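Can a Machine Fold the Towels Yet?
Final report, Household Tasks group
Marwa Ait Ali, Gil-soo Ham, Ruben Jacobs
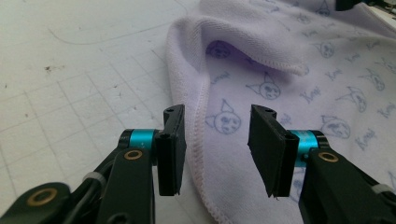

Our question was whether a robot arm could take over one small chore from start to finish. We picked towel folding because everyone in the group does it at home and because a badly folded towel is easy to recognize. We compared three jobs: picking up a towel by its edge, folding it in half on a flat surface, and putting it on a stack.

The training data came from people doing the chore with hand-held grippers. We recorded 2799 demonstrations and threw out 1091 of them, mostly for dropped towels or bad tracking. The rest went into a model that Jahangir Liyanage had set up last year for the Parnus arm. We then ran each job 20 times.

Picking up went best. The arm got hold of an edge in 17 of 20 tries. Folding in half worked in 11. Stacking worked in six, and two of those stacks leaned badly enough that Marwa wanted them marked as failures. We left them in and noted it in the table.

Most of the folding failures started at the hem. If the fingers closed a little too far in, they pinched two layers and the towel bunched up. If they closed too far out, they got nothing. A person feels this right away and lets go. Our gripper has no touch sensing, so the arm carried on with the motion either way. Soft, fuzzy towels were harder than thin kitchen towels, and a towel with a corner already turned over was the hardest start of all.

Speed is the other problem. The arm needed 94 seconds for a fold that Ruben does in five.

Our answer is no for the whole chore and a careful yes for the first step. With more time we would add a force sensor to one finger and record more towels that start out crumpled. Hüsnü Ersoy has offered us bench space in October for a second round.

Related projects
Sorting returned bottles with the Maltura arm
Shelf restocking at Abeysekara: a two-week trial
Flustska: wiping tables with a low-cost robot
Who loads the dishwasher? Survey results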